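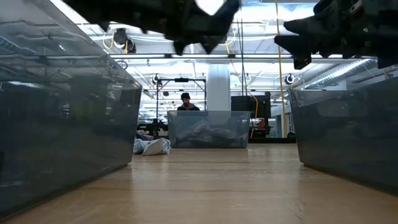
Pellby open day, who else went?

benchrat_61
Got back from the Pellby open day in December and I'm still buzzing. They had the two-arm station sorting cloth between bins and I stood there for ages (my feet hurt!). Way slower than I pictured, but man, fabric is hard.

tinsnips
Went in the morning. The Emurix demo down the hall was better imo. Cloth sorting is a party trick till it beats a person on speed.

benchrat_61
Disagree! Boxes are easy, everybody does boxes. A crumpled shirt is never the same shape twice.

okra_dad
The guide told our group they want 200 pieces an hour by next year. I'd bet on 7, lol. Parking was a mess too, I walked from the Royer lot.

tinsnips
See, okra gets it.

lowgear
Did anyone ask what the grippers cost? I heard $350 for a set of fingers and that seems cheap to me.

benchrat_61
Didn't ask, sorry. Is anybody going to the Trestell one?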